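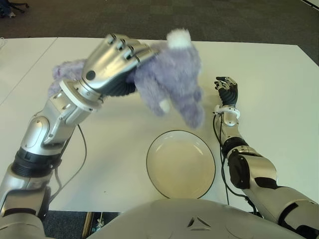 Left arm reaching over the white tabletop.

Vorkis Roundup Archive
README and data card

Hi, and thanks for opening this before the CSV (I never do). What you've got is the text of the Vorkis Roundup, the weekly email newsletter that rounds up local news for Custau, Kamton and the small places along the county road. I write most of it, I've been writing it for longer than I planned to, and a while back a reader asked if she could search the old issues for every mention of her creek. She couldn't. Now she can!

What's in the folder

items.csv has one row per news item, 606 of them. An item is a single paragraph or short group of paragraphs from an issue, with its own headline. The newsletter's greeting and sign-off aren't items and live in a separate file, greetings.txt, mostly so I can laugh at how often I opened with the weather.

issues.csv has one row per issue, 100 rows in all. Issue 1 is the first one that went out under the Vorkis name. There was an earlier version, a photocopied sheet that got left on the counter at the Kamton hardware store, and I don't have a clean set of those, so they're not included.

topics.txt explains the topic labels. There are nine and I'll get to them in a minute.

Columns in items.csv

item_id: a plain number, never reused, even when I delete a duplicate. Gaps are normal.
issue: matches the issue number in issues.csv.
headline: exactly as sent, typos and all.
body: the text as sent, with links stripped out. If a sentence says "read more" and then just stops, that's a stripped link.
place: Custau, Kamton, both, county, state, or blank.
topic: one label per item.
source_type: own reporting, press notice, reader tip, other outlet, or unknown.
corrected: yes or no. See the part on corrections, please.

How I picked the topics

I started out with way too many. School board had a label, school sports had a label, school lunches had a label, and by the time I reached the second year of issues I couldn't remember which one a bake sale for new basketball hoops belonged in. So I threw the whole thing out one Wednesday and went with nine: schools, roads, water, money and taxes, elections, business, outdoors, events, and people. Each item gets exactly one. If a road project turned into a fight over the budget, I filed it by whatever the headline was about, even when the body wandered off somewhere else. You may well disagree with me on a bunch of these. I disagree with me on a bunch of these.

Roughly 25 percent of the items are events, and that number will look strange if you're used to regular newspaper archives. It's how the newsletter works. People open it on Friday evening to find out where the chili supper is, and they stay for the zoning news, or at least I like to think they do.
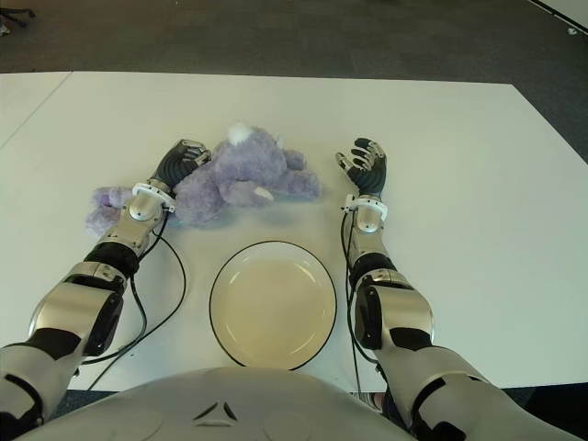 The place column is the one I'd trust least. For the early issues I went by memory, and my memory puts everything in Custau. Later on I wrote the place into my notes as I went, so anything in the second half of the archive is in much better shape. Where an item talks about a state bill and then says what it means locally, I used "state." Where it's a county meeting that only mattered to Kamton, I used "Kamton." Blank means I truly couldn't tell, for instance the lost dog items, where the dog had clearly been all over the place.

Corrections

We ran corrections at the bottom of the following issue. I've left the original items as they went out and marked them "yes" in the corrected column, and the correction itself is an item too, with the same headline plus the word Correction in front. If you're pulling facts out of this archive (dates of votes, dollar amounts, who won the pie thing), look for the correction first. A few errors were caught by readers long after and never got a proper correction. Those I've listed in known_errors.txt, with the right information when I had it.

What got left out

Obituaries and birth notices are gone. Families sent those in for the newsletter and I didn't want to put them in a download file without asking every one of them. Police notes are gone too. We didn't run many, and the ones we did run named people whose cases went nowhere. Paid ads came out, along with the swap-and-sell section, with its phone numbers. Anything we reprinted whole from another outlet is out, and the item shows up with only a headline and "other outlet" as the source type.

Photos aren't included either. The newsletter was text-heavy anyway and the email service shrank everything down to the size of a postage stamp.

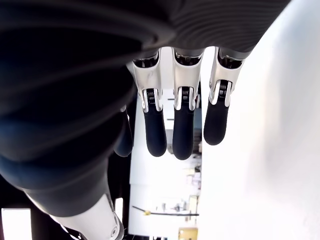

Kohlhase Community News – Newsletter and Archive Desk

Good uses and less good ones

I'd love to see people use this for local history, for school projects, for checking when a thing was first promised and when it got built. Somebody at the library has already used it to make a timeline of the footbridge, and it's great – go read it if you're ever in the building. It's also decent practice material for learning to sort short texts, if you can live with the labels being one person's opinion.

I wouldn't use it to measure how much of anything went on in Custau. We covered what we heard about, and we heard a lot from people who like sending email. Three issues one August are almost entirely about the pool. The pool was important, but there was other stuff happening that month!

Opening the files

Everything is plain text in UTF-8, with commas between the columns and quotes around the body. If you open it in a spreadsheet program, the long bodies will get squashed into one tall cell, and a few headlines that start with an equals sign (my fault, I was trying to be cute about a math contest) will turn into errors. Import the headline column as text and you'll be fine.

License and updates

Use it, share it, print it out. Please say it came from the Vorkis Roundup, and don't sell it as is. New issues get added in batches when I have a free evening, so don't expect a schedule. If you find a mistake, reply to any newsletter with the item_id in the subject line and I'll fix it in the next batch.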